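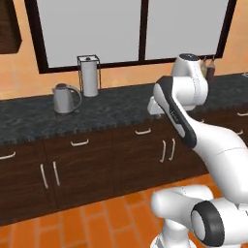
Dark speckled counter below a two-pane window, orange wall behind.

Home Interiors I: Notes for Week 3, Stone and Stone-Look Surfaces
By Forough Esfahani
August
14 shares | 2 comments

Welcome back, everyone, and thank you for the lovely sketches you handed in. I've read them all and I'll bring them on Thursday with my scribbles in the margins (please forgive the handwriting, it gets worse toward the bottom of the pile). This week we move from walls to work surfaces, so do read these notes before class and have your sample cards with you.

What we mean by "granite" and "marble"

In the shops these two words get used pretty loosely, and you'll hear them used for stones a geologist would call something else entirely. For our purposes, granite is a hard rock that formed as molten rock cooled slowly underground. The slow cooling gives the crystals time to grow, and that's where the speckles come from. Marble started out as limestone and was changed by heat and pressure. The veins are mostly other minerals that were in the limestone to begin with, clay or iron or a bit of graphite, smeared and folded along the way.

If you remember one thing for the quiz, remember that marble is mostly calcite, and calcite reacts with acid. Lemon juice, vinegar, tomato sauce and wine will all leave a dull spot on polished marble. People call these stains, but a stain is color that has soaked in, and an etch is a change in the surface itself. Sealing helps with the first and does very little for the second. I had a long and slightly heated talk with a client over this once, and I wish I'd had a handout to give her!

Choosing a finish

Polished stone shows its color most deeply and reflects the most light. Honed stone is smooth but flat-looking, and it hides etching better. Leathered stone has a soft texture and is kind to fingerprints, though crumbs do like to settle in it. Set your sample flat, at counter height, and look at it in the morning and again after supper before you make up your mind.

Dark counters with dark cabinets

Hòa Đồng asked last week whether you can put a dark stone over dark wood without the whole kitchen turning gloomy. You can, and I'm fond of it, but you need to plan for light and for some warmth nearby. A generous window helps, and so does a strong wall color. Watch the undertones too. A bluish gray stone over a reddish brown wood can be handsome, while a greenish one over the same wood often looks a little sour to me. Veining also behaves differently from speckle, and thin pale veins will pull your eye along the length of the counter, so think about which way you want it to travel. 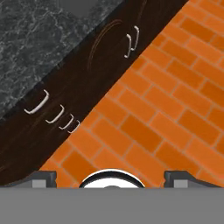
For Thursday

Please bring the Stosenero and Wernine sample cards from your kit. If your kit is missing the Wernine card, share with a neighbor and I'll order more. We'll start with the vinegar test on offcuts, so wear something you don't mind splashing. Reading is the Hrubý chapter on edges and seams, and you can skip the part on outdoor paving. We meet in room 1011 as usual.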